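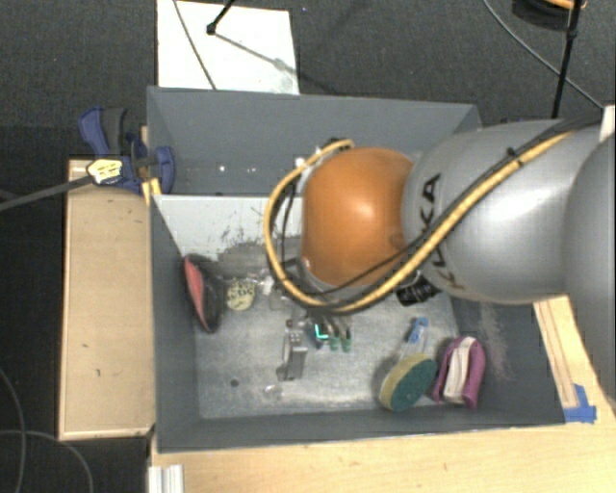 I write software for robots that take things out of bins, and I have an opinion which is not very popular in my team: the grasp planner should be allowed to say no.

Let me explain how most of these programs are made. A camera looks into the bin. A network gives a score to many possible grasps. The program takes the grasp with the highest score and sends the arm there. In this design there is always a best grasp, in the same way that there is always a tallest person in a room, even in a room full of children. The arm goes down with full confidence to do something which the network itself considers a bad idea.

In Priller, our planning stack, it was like this for a long time. When I joined, I asked Iker Aguirre what happens if all the scores are low. He said that the robot tries anyway, and if it fails, it tries again. I thought he was simplifying for the new colleague. Then I read the code and he had told me the whole truth.

The argument in favor of trying anyway is not stupid, and I want to present it fairly. A failed grasp often moves the objects. A sponge that was leaning on the wall falls flat, and now it is easy. Also, a failed attempt is data, and we are always hungry for data. Vusumuzi Mabuza, who trains our networks, defends this position very well, and in the early months of a project I agree with him. A robot that refuses everything learns nothing.

But I have spent many evenings with the logs. In June I went through 372 failed grasps from our test cell in Plostitz, one after another, with the depth image next to the planned motion. What surprised me was how often the program repeated itself. The fingers close beside a small thing in the corner, come up with nothing, the camera takes a new image, nothing has moved, and the network, being deterministic, proposes the same grasp again. We had a retry limit of 5. The robot used all of them at the same point, and after this the operator was called. The log said "grasp failed" five times and did not say one word about why.

My proposal is simple, and I do not claim it is new. The planner should return one of 3 things: a grasp, a request for another view, or a refusal with a reason. The reason must be something a person can read. "Too close to wall." "Depth missing on object." "No collision-free approach." Each of these needs a different answer from the rest of the system. If the depth is missing, trying harder will not help, you need to look from another side. If the wall is the problem, maybe a small push toward the center is the right action, and this push should be planned as a push, with its own checks. At the moment we are pushing by accident and calling it a grasp.

People say to me that the network should learn all of this end to end. Maybe it will. Aitana Cabello has made a version which chooses between pushing and grasping, and I like it very much. Still, when it makes a bad choice, she and I sit together in front of the screen and guess. With the old geometric checks I could put a breakpoint and see which finger touched which side of the bin. I do not want to go back to the old checks for everything. I want to keep them as a gate after the network, where they are cheap, and I want their answer to be written down.

There is one more objection, and it is about money. Ramiro Cifuentes, who talks with our customers, is afraid of the word "refusal". A customer like Montoya pays for picks, and a robot which stands still looks broken to them. I understand him. But a robot that goes down 5 times into the same corner also looks broken, and it takes longer. In the demo for Nonlow the arm did exactly this, and their engineer asked me if it was a bug. I had to answer that it was the design.

We have now the refusal messages in a branch. It took 2 of us less than a month, and most of this time went into tests for the collision margins, which had been set by hand long ago and never documented. Consuelo Vidal found that the margin for the bin walls was added twice, once in the planner and once in the motion controller. So some grasps near the wall were rejected at the last moment by the controller, and the planner never learned about it. Without a written reason we would still be blaming the network.

The branch is not merged yet. Vusumuzi wants a switch to turn the refusals off during data collection, and I will give it to him, but the reason should go to the log also when the switch is off.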